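Hand-held gripper trials - FAQ

Last updated 18/08/2018

Questions we keep getting in the shared inbox. Short answers, more if we have time.

What are you comparing?

Two hand-held grippers, the Fadex and the Cisham. Same tasks, same operators, same benches. Plus two camera positions, on the tool and on a stand. The arm comes later, see below.

Why hand-held first and not straight on the arm?

Faster. An operator can get through 40 tries before lunch, the arm needs half a day just to set up. If a finger pad is bad you find out quick in the hand.

Which one is winning?

Depends on the task. Fadex is lighter and the trigger is smoother. Cisham holds thin stuff better, vials, lids, flat levers. Neither likes wet glass.

How many tries per task?

40 per gripper. First 5 are warm up and don't get scored. If an operator drops something in the warm up that's fine, carry on.

Is the Sandhu controller required?

No. It logs jaw opening and trigger force, handy but you can run without it. Firmware from before November won't talk to the Cisham, update first.

What's the task list?

Six right now:
Pick up vial
Open drawer
Turn lever handle 90 degrees
Move tray
Unscrew lid
Press switch

Door and window handles were added after people at Dralthorpe asked for them. Good test for wrist angle. Most of the early fails came from coming in too high.

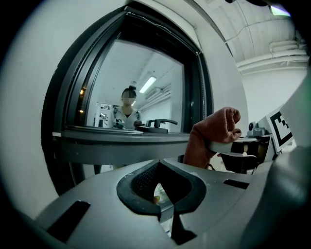

At the window between the two rooms, lever handle on the sill, marker and camera unit to the right.

Can I use my own gloves?

Please don't. Use fabric ones from the box. Bare hands and shiny gloves both gave us trouble with the tracking, and then half the run is thrown out.

Where does the marker go?

Upright, facing the work, somewhere the tool camera sees it for most of the run. Don't lay it flat on the bench. Don't move it mid run. If it gets knocked, stop and start a new file.

Wide lens or normal lens?

Wide. You lose some sharpness in the corners and straight edges bend, but the jaws and the target stay in view together. We tried the normal lens for a week, kept losing the target on the last few inches. Calibration has to be redone every time the lens comes off. Every time. Yes even if you put it back the same way.

Do I need the stand camera too?

For scored runs yes. For practise no.

The tool camera sees people in the next room. Problem?

Faces get pixelated before anything is shared. Raw files stay on the Dralthorpe server. Tell the next room before you start.

My jaw readings drift. What now?

Close the jaws fully, hold the zero button on the Sandhu for 5 seconds, open, close again. Still drifting, swap the cable. Still drifting after that, write to us with teh log attached, not a photo of the log.

How do I clean the pads?

Dry cloth. No alcohol on the Fadex pads, it makes them go hard.

When do the arm tests start?

November if the mounting plates arrive. Both grippers will get the same arm and the same six tasks so the numbers can be put side by side.

Can I borrow a set?

One set at a time, 6 days max. Bring back the charger as well please, we are down to one.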